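Gripper maintenance day (a long one)

13 March 2021

I promised a few of you a post on how I look after my hand-held gripper, and then kept putting it off, so here goes. Get a coffee, because I went on a bit!

Quick background for anyone new. I collect demonstrations of household jobs for a small arm, mostly cloth: folding, bagging, spreading things on tables. The hand tool has the same fingers as the arm and a fisheye camera sitting right behind them, so whatever I do with it, the arm can (in theory) learn to do too. Mine started out as a Mekix kit and by now I'd say half of it is parts I've printed or swapped.

The thing with cloth is that it's hard on a gripper in sneaky ways. You'd think something heavy would wear it out faster, but no, a week of towels and tablecloths leaves lint in every gap there is. It packs in behind the finger pads and works its way along the slide, and one day the jaws feel gritty when you squeeze the trigger. I used to wait for the gritty feeling. Now I clean it every 6 sessions whether it wants it or not.

The pads come off first. They're soft silicone from Volwood, and I wash them in warm water with a drop of dish soap, then let them air dry on a paper towel. Please don't use alcohol on them like I did in December. They went shiny and hard, and after that every thin fabric slid straight out. I lost a whole afternoon of recordings before I figured out what I'd done to myself.

While the pads dry I go over the slide with an old toothbrush, dry, no water. Then one tiny dab of grease on each rail, wiped back until you can hardly tell it's there. Too much grease and you've basically built a lint magnet (ask me how I know). I run the jaws open and shut a bunch of times and wipe again whatever comes out at the ends.

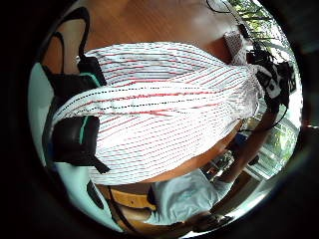
Next up is the cable check, my least favorite part. Cables wiggle loose at the connector long before anything else fails, and the symptom is maddening: the recording looks fine, then there's a little gap in the timing data and the whole take is junk. I bend each cable gently near the plug while I watch the live readout. If a number jumps, that cable goes in the bin. I've tried saving them with tape and hot glue and I'm done with that, a new one is cheaper than my patience. I also leave more slack than looks tidy, because reaching across a table with a short cable is how I pulled a connector clean off its board last year.

Then the lens. Microfiber cloth, one breath, wipe from the center out. A fisheye picks up fingerprints like crazy, and you don't always notice on the preview because the smudge just looks like soft light. I check it against a sheet of printed text taped to the wall, and if I can't read the small print near the middle, I wipe again.

After all that I recalibrate the jaw width. I close the fingers all the way, set zero, then open them onto a 66 mm block I cut for the job and see what the software says. If it's off by more than a hair I redo the zero, and if it's still off, nine times out of ten I've put a pad back on crooked. The screws on the pad holders want to be snug and no more. Mine strip if you so much as look at them funny, so I use the short screwdriver, the one that doesn't let me lean on it.

Last thing is a dull one, but I do it anyway: I write down the session count on a strip of tape inside the case lid. I'm at 700 now on the original slide, which makes me pretty happy! The pads last nowhere near that long, and I'm on my fourth set.

I still haven't sorted out the trigger spring. It's gotten mushy, and the Zallberg one I ordered is too stiff for long sessions, my finger was toast by lunch. If you've found a spring in between those two, leave me a comment with the part number. I'd like to have it swapped before I start on the fitted sheets.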